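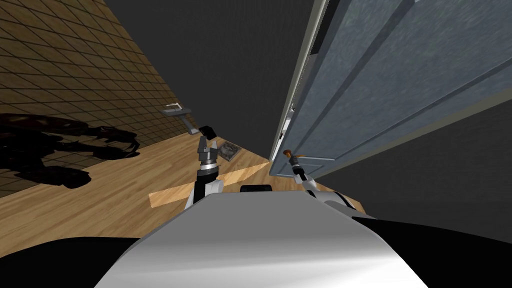 Procedure-count audit, entry for May 26, 2024. Goal for the day was to freeze the cosmetic surgery file so that Tamunoemi can start the year-on-year tables, and to settle the wording of the recovery questions that go out with it. The first half is done, the second half mostly. The recovery item that keeps generating queries is "can open a door without help." Breast reduction and upper arm patients read it as pushing the door with a shoulder, turning a round knob, or pressing down a lever, and those are different loads on the chest and upper arm. The proposed wording names the hardware: a lever-style handle like the gray one on the tiled wall at left, worked with one hand. Knobs get a separate line. Harriet wants the old wording kept for one more cycle so the series is not broken. My preference is to switch now and flag the break. Open.

Source file. 4000 rows as delivered, from 4 sites, one row per procedure. Zidlow and Ekwueme export from the same booking system, so their columns line up. Stilimmont sends a spreadsheet someone keeps by hand. Cletel sends two files, surgical and non-surgical, and this year the non-surgical one had a handful of eyelid cases in it. Moved those to surgical after checking the theater log with Chiamaka.

Exclusions, in the order applied:

Exact duplicates on patient key, date and code.
Test entries (Zidlow only, patient key starts with T).
Consultation booked, no procedure performed.
Reconstructive after cancer or trauma.
Injectables entered in the surgical column.
Procedure code missing and not recoverable from the free text.

After exclusions: 3449 rows. This is the frozen count. Any table with a different total in the footer is from an earlier pull and should be deleted.

Order matters more than I had written down before. If reconstructive cases are dropped ahead of duplicates, the final total is the same but the reason counts shift, and the flow diagram then disagrees with last year's. Florence caught this in the draft. The order above is now in the script header.

Combined procedures. Still the biggest source of disagreement with the sites' own figures. A facelift with upper lids in one session is one anesthetic and two procedures. We count procedures. Stilimmont counts sessions, which is why their annual figure is always lower than ours for them. Nerys has asked for both totals in the main table. Agreed, with sessions in the right-hand column and no percentage change shown for it, as we have no session count for the earlier years.

Liposuction coding. Three variants in use across the sites: primary procedure, adjunct to abdominoplasty, and adjunct to anything else. Last year's rule counted the adjunct only if it had its own line on the invoice. That rule ties a clinical count to how the front desk bills, and Ekwueme changed its billing during the year to a single bundled price. Under the old rule their liposuction figure falls sharply with no change in what was done in theater. Changed to: count if a separate area is named in the operative note. Reran the previous year under the new rule so the comparison is like with like. The old-rule series goes in the appendix.

Do not quote the liposuction change to anyone outside until the rerun has been checked by a second person. The direction is the same under both rules. The size is not.

Hand check. Pulled 300 rows at random from the frozen file and compared code against operative note. Split between Chiamaka and me, blind to each other on the overlap. Disagreements fell in two places:

Brow lift against upper lid surgery, where the note says "brow and lid" with no detail.
Fat transfer, coded either under the donor area or the recipient area.

Both are wording problems in the code list and not reading errors. For fat transfer we now code the recipient area, always. Brow and lid goes back to the surgeon as a query. Until there is an answer those rows stay where the site put them, flag column set to Q.

Otoplasty under 18. Only adults are in scope according to the protocol, but last year's table includes minors, which I found by chance while looking at the age column. Reported total for ears last year is therefore high. Need a footnote and a corrected figure. Asked Florence to look at whether the year before has the same fault.

Sex field. Stilimmont leaves it blank where the title is Dr. Filled from the theater log where possible. Remaining blanks go to "not stated" and stay in the totals. Do not impute from the procedure type, which is what the old macro did.

Recovery questionnaire, remaining items. "Lifting" needs a weight, and the surgeons do not agree on which one. Parked. "Return to work" to be split into desk work and physical work. "Driving" unchanged. Reply window stays as is; late replies kept in the file and marked, out of the main analysis. Response is poorest for the non-surgical patients, who see no reason to fill in a recovery form, and I would drop it for them altogether. Raise with Nerys.

Script notes. Date parsing broke on the Cletel file again, day and month swapped wherever the day is twelve or below. Fixed by forcing the format on read. Added a check that stops the run if any procedure date falls after the export date. Output goes to the frozen folder, read only. The old working folder is renamed with OLD on the front; please stop linking to it.

To do:
Second check of liposuction rerun (Tamunoemi).
Decision on door handle wording, Harriet and me, before the forms go to print.
Query to surgeons on brow and lid rows.
Otoplasty footnote.
Ask Stilimmont if the spreadsheet can carry a session ID next year.
Update code list, fat transfer line, and send to all sites with the date of the change on it.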